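Metal sorting bins: cleaning and care of the inner faces

A sloped metal bin on the bench is a practical place to keep small blocks, offcuts and packers while a job is in progress. The slope brings parts back to the floor of the bin, within easy reach. It also concentrates wear and grit in predictable spots.

Empty the bin before cleaning. Brush from the top of each slope downward, then along the foot of the back wall, where crumbs and fine debris settle. A stiff 2 cm paintbrush gets into that strip better than a cloth. Vacuum the floor last.

Fine scratches and whitish scuffs on bare metal need no treatment. Jagged patches on a sloped panel should be felt with a gloved fingertip; if an edge catches, rub it back with 1,000 grit wet-and-dry paper and wipe dry.

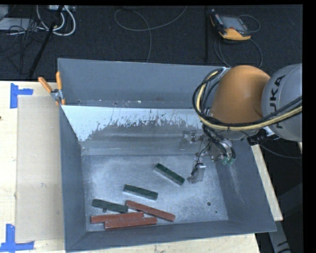
A reader in Matonstead objects to the paper altogether and uses a grey nylon pad with a drop of light machine oil, on the grounds that paper leaves a bright patch that marks timber. The pad is gentler and takes longer. Either method is acceptable on grey metal, provided all oil is removed before unfinished blocks go back in.

Check any small holes in the floor for packed dust and clear them with a bamboo skewer. Keep coloured blocks off wet metal, as some stains will bleed.

Place a sheet of felt under the bin if it sits on a timber table. Repeat the full clean every 6 weeks, or sooner after sanding.

Lowther Workshop Notes, updated 2018-07-29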